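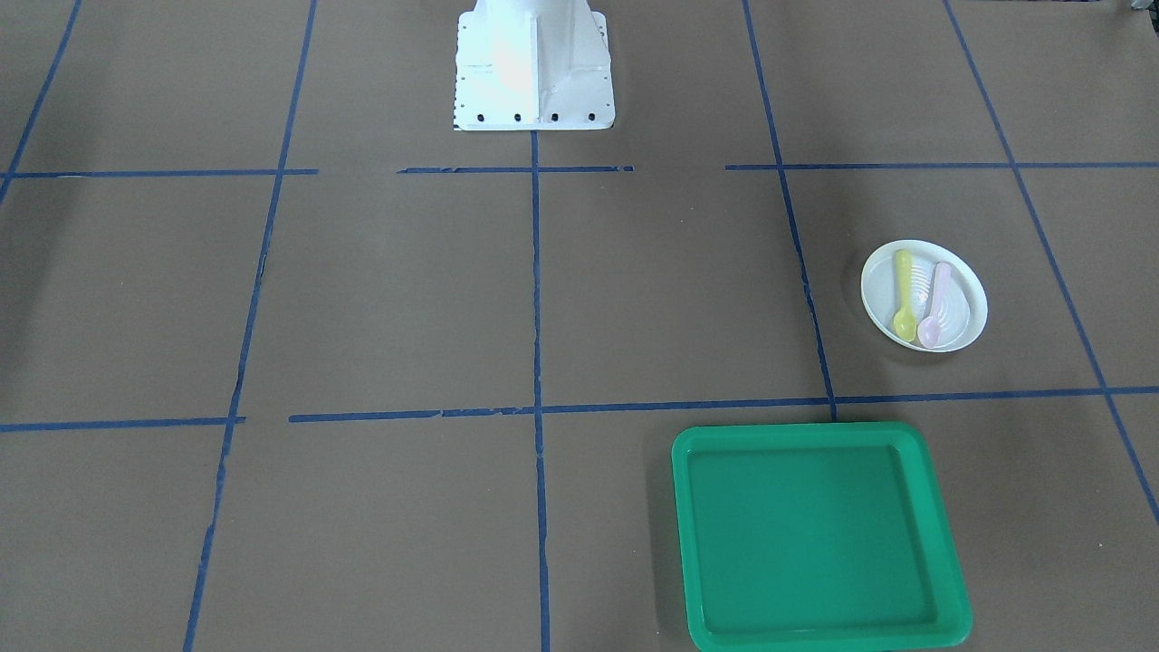 Figure 5. Covered work table with tape divisions, plate with two spoons, and green tray.

Covering and dividing the table

Use this section to prepare a table for sorting and place-setting work with the Tistonley table kit. You need the kit's roll of brown paper, dark blue masking tape, scissors and a tape measure. Clear small items off the table before you begin.

1. Wipe the table and let it dry.

2. Unroll the paper across the table with the smoother side up. Pull it flat, working from the middle out. Fold any extra under the edge and tape it underneath.

3. Trim the paper to fit around fixed parts. Do not slide it under anything that is bolted down.

4. Mark the cell corners lightly in pencil. For the standard layout, make each cell 378 mm wide and 500 mm long. Cells at the sides may be narrower.

5. Lay the long tape lines first, starting with the center line. Press down one end, unroll the tape over the marks, and then press along the whole length.

6. Lay the cross lines in short pieces, one cell at a time. Overlap each piece 20 mm onto the long line.

7. Set out the plate, spoons and tray for the first task. The right side of the table is used in Figure 5, with the tray toward the bottom.

Note: Lines do not have to be perfectly square. A slight slant does not affect the use of the cells.

Note: Cut the tape with scissors. Tape torn by hand leaves a rough edge that lifts sooner.

CAUTION: Do not cut the paper with a knife on the table. The blade can go through and mark the surface.

CAUTION: Keep wet dishes off the paper. Dry spoons and plates before setting them down.

Replacing tape

Replace a line when it is torn or no longer lies flat. Peel it back slowly at a low angle. If the paper comes up with it, patch the spot from below and lay the new tape over it. Refill rolls are listed under Trinden supplies at the back of this manual.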